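Noltden Home Forum > Floors and Entryways > Shoes off at the door, but what about the carpet?

swati_k
Posted in January, 25 replies

Hello all. We moved into a rental and I want to make a no-shoes rule. My husband says it is rude to ask guests. The floor is gray striped carpet, glued down, and the landlord keeps 297 dollars from the deposit if it needs special cleaning. I put a small rack under the table so people have a place to leave their things.

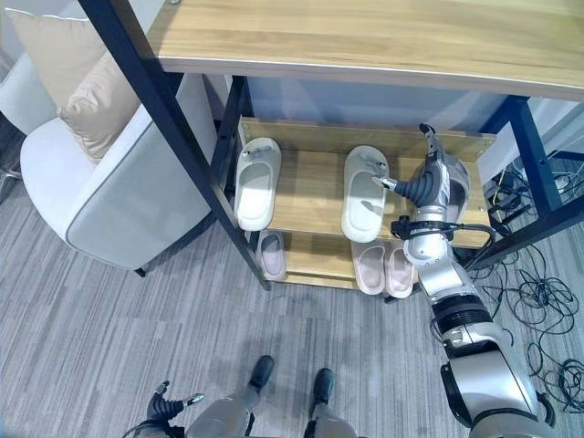 White slides on the rack under the table

My question is, do you ask guests directly, or do you only hope they notice the rack?

haverford_m
Ask directly. People don't notice furniture. I had a rack by the door for a year and my brother walked past it every time.

Jollell
I don't agree with Marcus. If somebody comes to my home for one hour, I will not make them stand on one leg in the hallway. Carpet is for walking. You vacuum after, and it is finished.

swati_k
Vacuum is not enough for us, I think. With a striped pattern I can't see the dirt until it is too late. In my last apartment the carpet was plain beige and I saw each crumb, so I cleaned more often.

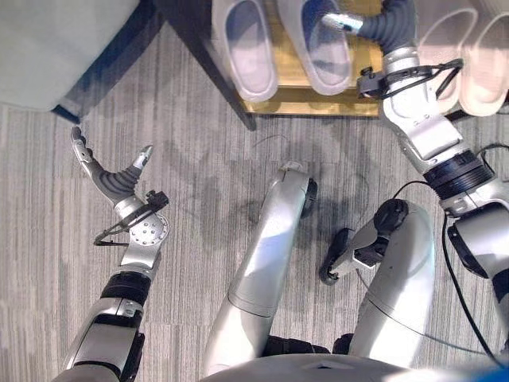

Also the lines hide the vacuum marks, so I never know which part I did already. I now start from the window and go backward to the door.

s_niazi
Same problem with my stripes! I go across the lines first and then along them. It takes longer, but much more sand comes out. And please buy extra slippers for guests — my mother-in-law refuses to walk in socks, but she accepts slippers.

Jollell
Shared slippers are less clean than shoes, in my opinion. Who washes them?

s_niazi
I do. Rubber ones, warm water and dish soap. Five minutes.

xdai
For the deposit question: write to the landlord before you rent a machine. Mine wanted a receipt from a company and didn't accept that I did it myself. The company charged me 100 dollars for two rooms.
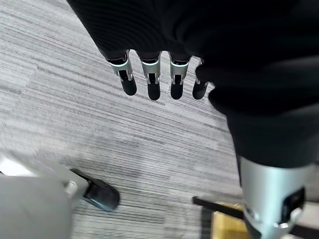

They also told me to keep off it until the next morning, so plan where you will sleep.

haverford_m
100 is good. I was quoted 580 for a whole house, stairs included. I said no, thank you.

swati_k
Thank you Xiaoyan, I will write to him tonight. And I will ask the guests directly, but my husband must say it to his own friends.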